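This report was prepared by Cadi Gronow and Hollis Whitlock for the second-year course in environmental policy. It covers work completed between the start of the term and March.

# Bank Erosion and Buffer Rules on Ratgate Creek

## 1. Purpose

The town of Hilmont requires a strip of undisturbed vegetation along both banks of Ratgate Creek. The rule has been in force for 13 years. Our study asked whether the strip is present where the ordinance says it should be, and whether banks with a full strip show less erosion than banks without one.

## 2. Background

Ratgate Creek drains former pasture that is now mostly house lots. The ordinance prohibits mowing, filling, and building within the buffer, but it exempts lots recorded before its adoption. Owners of exempt lots may clear to the water's edge without a permit. The town does not keep a single list of these lots, and we had to assemble one from plat books at the town office.

## 3. Methods

We selected five reaches of the creek with similar slope and soil. At each reach we set erosion pins in both banks and read them at the start and end of the study. Buffer width was measured with a tape from the top of the bank to the first mowed or paved surface. Plants were identified to genus only.

Pin readings were entered in Nolteo, the data program used in the course lab. One set of readings from the Papadopoulos parcel was entered twice and had to be removed before the averages were run.

## 4. Results

Two of the five reaches had a continuous buffer at the required width. The other three had gaps, most of them on exempt lots. Alder and willow were the main woody plants where the buffer was complete. In the gaps, the cover was lawn grass or bare soil.

Bank loss was greatest at the Papadopoulos parcel, where the outside of a bend had been mowed to the edge. Loss was small at both complete reaches. One incomplete reach also showed very little loss, which we attribute to a rock shelf at the base of the bank.

## 5. Limitations

The study period included only one high-water event. Several pins at the downstream reach were disturbed and their readings were not used. The sample is too small to support a statistical test.

## 6. Recommendations

The town should publish a map of exempt lots and offer live willow stakes to owners who agree to replant. It should also consider ending an exemption when a lot is sold. This last step would require legal review, as owners may claim that a protected use has been taken from them.

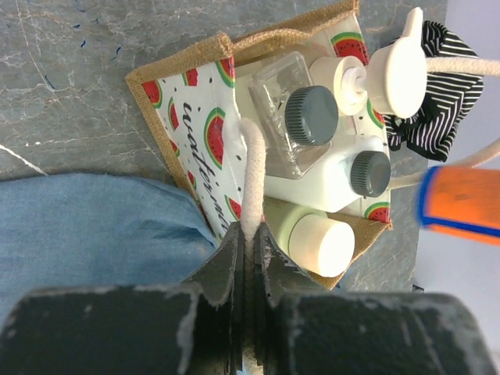
Any such review should begin with the lots on outside bends, where the need for replanting is greatest. The plat list and the corrected pin readings are on file with the course office.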